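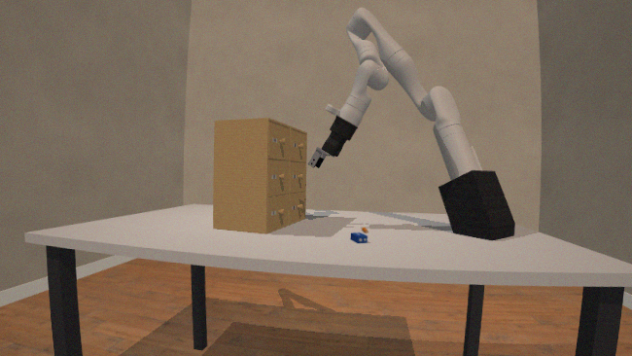
## Feb 11, 2018: headache diary data, second look

Went back through the diary export this morning with coffee and low expectations. 759 entries, 33 people, all with a diagnosis of migraine without aura from their own doctors. The question on the cover sheet is whether the Esano neck routine (the stretching one, twice a day) cuts down on attack days. Zübeyde thinks the effect is there. I think we have a drop that would have shown up if we'd asked people to stare at a wall.

My problem is who got in. People join a headache study when their headaches are bad. Then they get a bit less bad, the way they do, and the stretching takes the credit. We have no comparison group for the first block. Zübeyde says the drop is too big for that. Maybe. I'd like to see it against the waiting-list people before I say anything out loud.

Other gripes, so I don't lose them:

- "Attack day" is not defined the same way in the paper diary and in the Nilex app. Paper asks "did you have a migraine?" The app asks for pain from 0 to 10 and we cut at 5. These are two different things and they are in one column.
- Rescue pills are logged as yes/no. Someone who took one pill and someone who took four look the same.
- Around 5 people filled in a whole week at one sitting. Same pen, same slope to the writing, every box ticked. I don't believe any of it past the last two days.
- Sleep is self-reported to the half hour. Fine, but please let's not put it in a figure.

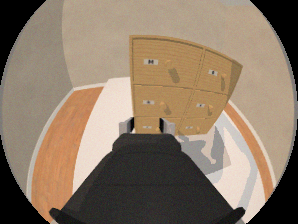
**Does the weather column tell us anything?**

Very little so far. People wrote "stormy" on days they had an attack and left it blank on days they didn't, so the column mostly records mood. If we want weather, we pull it from a station and match by date, and we don't show it to the people filling in the diary.

Tried the cut at 3 and the cut at 5 on the app data to see how much the answer moves. It moves a lot. At 5 the fall looks nice and steady. At 3 it flattens after the second week and then wobbles. I am not going to pick the one that looks better. We should have written the cut down before we started, and I can't find that we did. Checked the protocol, the amendment and my own notes from the Phetsri site call. Zübeyde, if you have it in an email somewhere, print it and tape it in on this page.

Also ran it without the whole-week-at-once people. The fall gets smaller. Still there, but smaller, and the spread is wide enough that I wouldn't bet lunch on it.
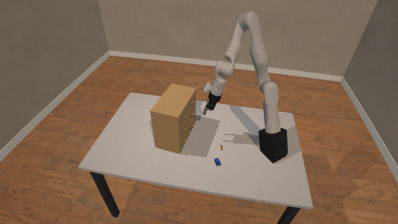
### OPEN ITEMS

**Dizziness question.** Item 9 says "dizzy or unsteady." Half the free-text answers are plainly about standing up too fast, one is about a ferry. Can't be used as a vertigo measure. Odus has a longer form that separates spinning from lightheadedness; ask whether we can borrow it for the March block.

**Caffeine.** Zübeyde wants it in the model. I'd leave it out until someone shows me that "cups" means the same thing to everyone.

**Dropouts.** 3 left in the first block. Reasons given: "too busy," "no change," blank. The "no change" one worries me most and is missing from the summary table. Put it back in.

**Next run.** Paper and app kept apart, cut fixed in writing, waiting-list group alongside. Until then the summary stays in draft and the word "effective" comes out of the title.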